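The Barnden Line

The pump station at Barnden ran on a 9-hour cycle. At the end of each cycle the operator read the inlet pressure, wrote it in the log, and reset the counter. The log had 200 pages. The operator before her had filled 49 of them in a square, upright hand and then transferred to Tutard, leaving a drawer of fuses and a note that the east valve stuck in cold weather.

She read all 49 pages in her first week. The pressure was normal on every line. On page 31 it was normal to two decimal places, and it stayed the same to two decimal places until the end.

She tested the gauge in June. The procedure called for a reference gauge, a bleed valve and a second person. She had the first two. With the line bled to zero, the station gauge still showed normal. She tapped the glass. She replaced the fuse, although the gauge was mechanical and had none, and wrote both actions down.

Nights were spent in the bunk room over the motor hall, where the floor carried the vibration up through the bed legs. Supplies came by truck from Lurico: canned soup, batteries, snack bars by the carton. She ate at 3 a.m., when the cycle turned over, and tried to work out how long the gauge had been dead.
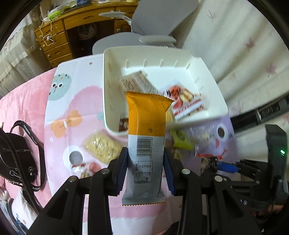
Leclerc told her over the radio that the date did not matter. The district had been paying for a reading, and a reading had been supplied. If she filed a fault report, the flow figures for the whole valley would have to be marked as estimates, back to page 31 and possibly further.

She asked what the pressure was at the Leclerc end.

Normal, the voice said, after a pause long enough to walk across a room and back.

The reference gauge, connected to the live line, showed 900. The normal value was printed on the inside cover of the log, and it was less than half of that. She checked the units – they were the same – and closed the east valve a quarter turn. It stuck. She opened it, applied grease, and closed it again.

At the next reset she turned to page 50, wrote 900 in the pressure column, and signed it.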